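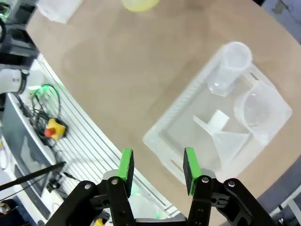

If a window is as solid as a door, Saron Ambaye wrote to us, why can I see through the window and not the door?

It is a good question, and the answer is about what light does when it meets a material. Being solid has very little to do with it. Water is runny and clear, milk is runny and cloudy, and a diamond is clear and harder than any door.

Three words to know

Scientists sort materials by how much light gets through them, and how tidily.

Transparent materials let light go straight through. You can see clearly what is on the other side. Window glass and clean water are transparent.

Translucent materials let light through but mix it up on the way. You can tell that the lamp is on, but you can't read a book through them. Tracing paper, frosted plastic and bathroom windows are translucent.

Opaque materials let no light through. Bricks, metal spoons and wooden doors are opaque. They make dark shadows.

What happens to the light?

When light reaches an object, it can bounce off, be soaked up, or pass through. Usually it does a mixture of all three. Stand by a window in the evening with the lamp on, and you will see your own face in the glass. Most of the light from the lamp is going out into the dark, but a little bounces back to you.

Everything is made of tiny particles called atoms. Atoms can only soak up certain kinds of light. The atoms in wood and the paint on a door soak up a lot of the light we can see and scatter the rest back. The atoms in glass hardly soak up any of it, so it carries on and comes out of the other side.

Glass is not clear to every kind of light, though. Light waves are measured in nanometres, and there are a million nanometres in a millimetre. Violet light has waves close to 400 nanometres long. Ultraviolet waves are shorter than that, and window glass stops many of them. Our eyes can't see ultraviolet, so we don't notice. Some insects can.

Why are some things cloudy?

Light bends when it moves from one material into another. If the surface is smooth, all the light bends the same way and the picture stays neat. If the surface is rough, each bit of light is sent in a slightly different direction, and the picture turns into a blur. Frosted glass is ordinary glass with a rough surface.

Things can be cloudy on the inside too. Milk is mostly water, but it is full of very small drops of fat and bits of protein. Light bounces from one to the next until it comes out in all directions, and we see white. Ice cubes often have a white middle where air bubbles were trapped as the water froze.

Thickness matters as well. One sheet of tracing paper lets plenty of light through. A pile of 100 sheets lets through hardly any.

Try it yourself

You will need a piece of white paper, a little cooking oil, some kitchen roll and a torch.

Put one drop of oil on the paper and rub it in with the kitchen roll. Wait a minute, then hold the paper up in a dark room and shine the torch from behind.

The oily spot looks brighter than the paper next to it. Paper is made of fibres with air between them, and light scatters each time it goes from air to fibre and back. Oil fills the gaps. Light bends much less going from fibre to oil, so more of it gets through.

Now look at the same spot with the torch in front of the paper. It looks darker than the rest, as less light is bouncing back to you.

Words to remember

Absorb: to soak up
Scatter: to send off in many directions
Reflect: to bounce back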